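**Finov to release Ocampo vinyl figure by Analyn Cabanatuan in September**

August 2020 - Finov will release Ocampo, a six-inch vinyl figure designed by Analyn Cabanatuan, this September. It is her first production piece after several years of hand-cast resin work sold under the Skitov name.

Ocampo is a night watchman with an owl's head, a long coat and a lantern that fits in either hand. The head turns, and the hat comes off. The figure will come in two colorways, Harbor (slate and cream) and Rust. The edition is limited to 1,840 pieces across both.

"I sculpted him in clay first and kept the thumb marks in the coat," said Cabanatuan. "I asked Finov to leave them in the mold, and they did."

A set of 40 hand-painted Ocampo figures will be sold separately through the Plollix store. Each is signed under the left foot and comes with a numbered card. Orders for the painted set are limited to one per customer.

The regular edition is priced at $92 and ships in a window box with art by Cabanatuan. Preorders open on the Finov site at the start of September. Stores that want to carry the figure should write to the Finov wholesale desk before then - case packs hold six figures and can't be split by colorway.
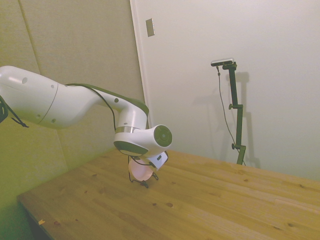 **Designer Toys / New Releases**

Finov makes and sells limited vinyl and resin figures by independent artists. Review samples of Ocampo are available to press on request.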